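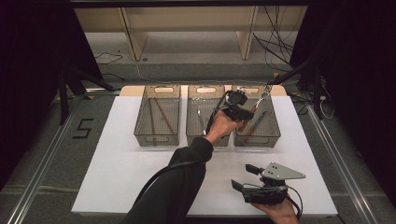
## 3. Site work and repair method

### 3.1 The building and its condition

The tests were carried out on the north and west walls of the former grain store at Flustville, a brick building on a rubble stone base. The walls had been repointed at least once with a hard cement mortar. The original lime mortar survives behind it in most places and can be seen at the back of open joints, where it is pale and soft enough to mark with a fingernail.

Damage was worst below the parapet gutter and next to the downpipes. In these areas the cement pointing had come away in strips, and the faces of the bricks on either side had started to flake. On the sheltered part of the west wall the same cement pointing was mostly sound, and the bricks had kept their edges. We left that part alone and used it for comparison.

The gutter had been relined in February by the owner's contractor, before our work began. This matters for how the results are read. Some of the drying recorded in Section 4 will come from the gutter repair, and our readings cannot fully separate the two. Keith Pearce had kept a moisture log for the north wall over the previous winter, but he took his readings from the ground and they stop well below the parapet.

### 3.2 Access

A fixed scaffold was ruled out early. The lane on the north side has to stay open to delivery vehicles, and the stone base leans outward slightly, so ties would have been needed in the brickwork we wanted to study. We used a trailer-mounted lift hired from Ravn for the north wall and a light tower for the west wall.

The lift was slower than expected. It had to be moved and leveled again for each bay, and work stopped whenever the wind at the parapet passed the hire company's limit. The west wall, which is lower and out of the wind, was finished first even though it had been planned second. The order of work should be kept in mind when comparing the two walls, as the mortar on the north side was placed in warmer weather.

### 3.3 Removing the old pointing

Joints were cleared by hand with a plugging chisel and a narrow hooked scraper. A small oscillating cutter was tried on one bay. It was quicker on the bed joints, but it nicked the brick edges at the vertical joints, and Jin-sol Ham, who did most of the cutting out, went back to hand tools for the rest of the wall. The cutter bay has been left out of the results.

Each joint was cleared to a depth of at least 28 mm, or to sound lime mortar where this was deeper. Loose dust was brushed out from the top down and the joints were then flushed with clean water. Where a brick had lost its face completely it was turned if the back was good. Otherwise it was replaced with a salvaged brick from the store's collapsed lean-to.

### 3.4 Mortars

Two mortars were compared. Mix A was a natural hydraulic lime with washed sharp sand. Mix B was a lime putty mortar with the same sand and a small addition of crushed brick, made up by Asger Þrastardóttir to match samples of the original. Both were mixed in 8 kg batches so that none had to stand overnight — a rule we broke once, on the second bay of the north wall, when rain stopped work.

Joints were dampened, packed in layers with a pointing iron, and left slightly back from the face of the brick. Once the mortar had firmed up it was beaten with a stiff bristle brush to close small cracks and open the surface. Damp burlap was hung over the finished work and wetted morning and evening for eight days.

### 3.5 Measurements

Moisture was measured with a two-pin meter at marked points on the brick and in the joints, at 900 mm vertical spacing from the top of the stone base to the parapet. Pin meters respond to salts as well as water, and the lower part of the north wall is salty. We therefore treat the readings as a guide to change at a single point and do not use them to compare one point with another.

Bent Þórarinsdóttir took all the readings on both walls to avoid differences in how hard the pins were pressed in. The first full set was taken on Fri 5 June, after the burlap had come down. Cracking and loss of bond were checked by eye and by tapping along the joint with a light rod, and marked on printed elevations of each bay.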